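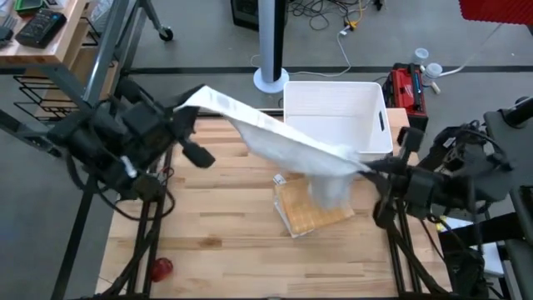 White cloth over the clear container, with the open white bin behind it.

I said in August that I would write up the cloth situation, and a couple of people have asked since, so I am finally doing it.

We have too many cloths. They came from three places. The first lot was from the old apartment in Clulamville, mostly thin white ones that had been washed so often you could nearly read through them. The second lot was a bulk pack I ordered from Faketum because the price per cloth dropped a lot if you bought 50. The third lot just turned up over the years, the way dish towels do.

For a long time they all lived in one drawer. The drawer stopped closing in the spring. I pushed it shut with my hip for a few months and then one morning the front came off in my hand, and that was the end of the drawer.

The new setup is a white plastic bin with no lid. I wanted open because I know myself, and if there is a lid I will put things on top of the lid. It has a slot in the end for a handle, so it can be pulled off a shelf with one hand. Clean cloths go in there. The small clear containers are for little things that used to float around in the same drawer -- clips, twist ties, the spare sink strainer.

I do all the sorting on the butcher-block table. It is the best thing we own. We got it secondhand from the Zieliński bakery when they closed the back room, and it took two trips to move because the top came separately from the legs. The wood is pale with darker streaks and a few knots. I sanded it once and oiled it twice, and I plan to oil it again before winter. If you have one of these, wipe up red wine and beet juice right away.

My rules for the cloths are simple. If it has a hole I can put a finger through, it becomes a rag. If it is stained but whole, it stays. If it is thin but still soaks up water, it stays too, and it gets used for glasses. The thin ones are better for glasses than anything I have bought new. The Faketum ones leave lint for the first several washes, and I would not use them on anything you plan to drink from until they have been through the machine at least 5 times.

Folding took me a while to settle. I used to fold in quarters and stack them, and the stack always fell over. Now I hold a cloth by two corners, pull it out straight, fold it in half the long way, then in thirds, and stand it on its edge in the bin. A cloth that has come out of the dryer in a twist needs a good shake first or the fold will be crooked. I don't iron them. My grandmother ironed hers, and they did look nice.

The rags went into an old Adora shoebox under the sink. It is already full, so I will have to think about that -- maybe a bag on a hook.

I still have the drawer front leaning against the wall in the hallway. It needs two new screws and some glue. Next up is the shelf with the baking pans, which is worse than the drawer ever was.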